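Kevow Task Planner

Planning and control software for two-arm tabletop work

Kevow takes a task written as a short list of goals and turns it into motions for one or two arms. It handles grasp selection, arm assignment and collision checking, and it reads drawers and doors as jointed objects with their own limits.
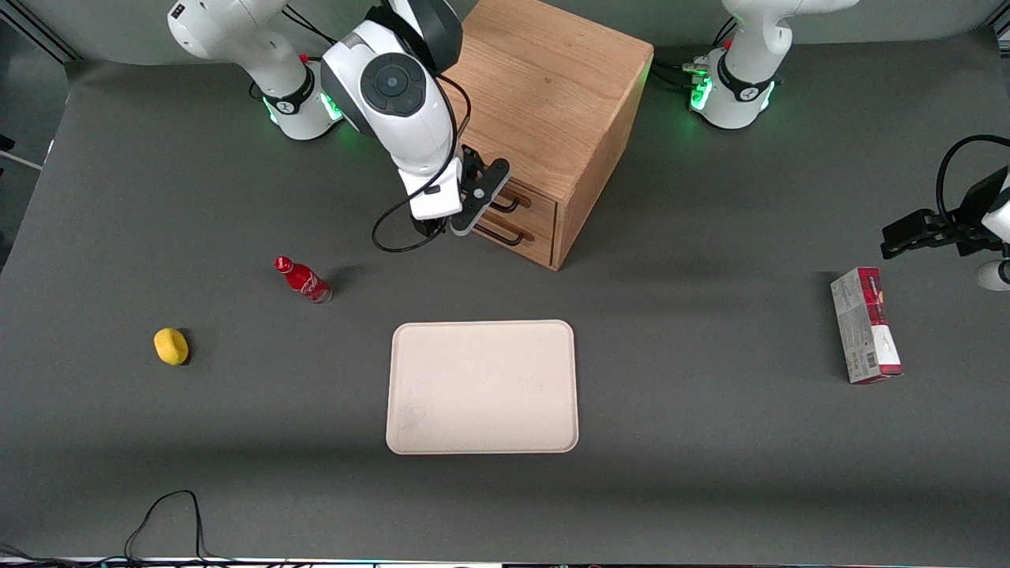
Fourie Manipulation Software Group

A typical job mixes a drawer handle, a bottle lying on its side and a tray. The planner works out which arm can reach each item and keeps the other arm clear. If both can reach, it picks the shorter path — you can override this per object.

Wrist camera input is optional. When it is connected, the perception module updates each object's pose before the gripper closes. Fingers that show up in the view are masked using the gripper model.

Included:
Planner and controller, release 30
Object library with 149 household models
Pose viewer and log replay
Setup guide by Siham Filali and Vilho Sjöberg

Handles are stored separately from the furniture they belong to, so a partly visible handle can still be matched.

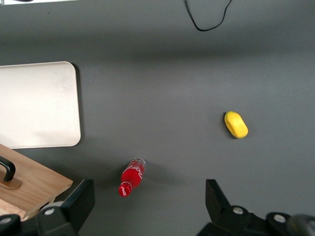 Can I add an object that isn't in the library?
Load a mesh in the pose viewer, set its size and save it. The planner can use it after the next restart.

License requests go to Aileen Talavera. Quote part number 181 for the two-arm version or 97 for the single-arm version.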